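Can a machine do my chores yet? An afternoon at the Jinville open day
By Seema Khurana

I live two hours by train from Jinville, and I went there in August because of a dishwasher. My family has the opinion that I complain too much about emptying it. My nephew told me that at the Kollunley workshop they work on robot arms, and that they open the doors to visitors once a year. So I bought a ticket and went to see if my complaints have a future.

The visit started in a long room with chairs. We were 13 people in my group, most of them from small factories, and I think I was the only one who came for kitchen reasons. The guide explained that almost all the work is first tried in simulation. A room is built inside the computer, with a table and a floor and an arm, and the arm practices there before any real part can be broken. This disappointed me a little in the beginning, for I wanted to see metal. After some minutes I forgot about it. 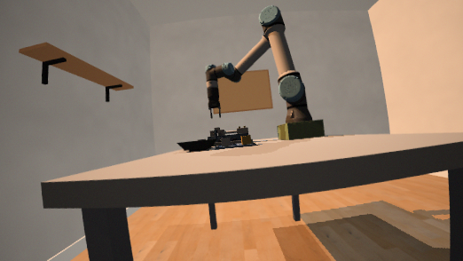
The exercise they had chosen for us is called Wader, and it is a shop-floor chore, small parts assembly. A person who does it every day does not think about it. You pick up the little block, you feel that it is not straight, you turn it with the thumb, you push. The guide asked us to do the same with a real block and our eyes closed, and all of us managed. Then he asked us to write down how we did it, and there we were all in trouble. I wrote "I pushed until it was good."

A gripper with two fingers has no thumb to turn the piece with. It must take the piece correctly the first time, or put it down and take it again. I asked why they do not give it five fingers. The answer was long and I understood half of it. More fingers means more motors, and more motors means more things which can be wrong at the same moment.

In the break there was coffee and a very dry cake. I talked with a woman whose company makes door locks. She was hoping to buy one arm for the evening shift. She had asked for the success rate, and they showed her a sheet: 205 attempts on one insertion step, with the failed ones marked in red. She found the red marks too many. I found them few, but I do not have customers waiting for locks.

The second part was in a smaller room named Gautam, where the screen was bigger and we could ask to see things again. I sat in the front.
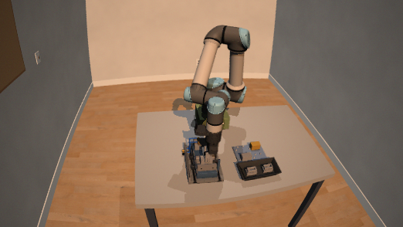 Reading time: 2 minutes

What I noticed in this part is how much is prepared for the arm. The loose blocks have their own tray, and the tray is near to the work. My dishwasher is not like this. The forks lie over each other, a glass leans on a bowl, and somebody has put a lunch box where the plates should go. I told this to the guide and he did not laugh. He said that a home is the harder place, because at a factory you can move the table to please the robot, and at home you cannot move the grandmother.

He also said that a simulated block never has oil on it unless somebody decides to write oil into the program. I have written this sentence in my notebook.

So, my answer for the family: for the shop floor, partly yes, if the job is always the same and a person stays near. For the kitchen, I will continue to empty the dishwasher myself. The lock lady took a brochure and I took one also.

If you want to go next year, register early and bring a sweater, the long room is cold even in summer. The bus from the station stops in front of the gate, and the last one back leaves before the tour is completely finished, so I had to walk.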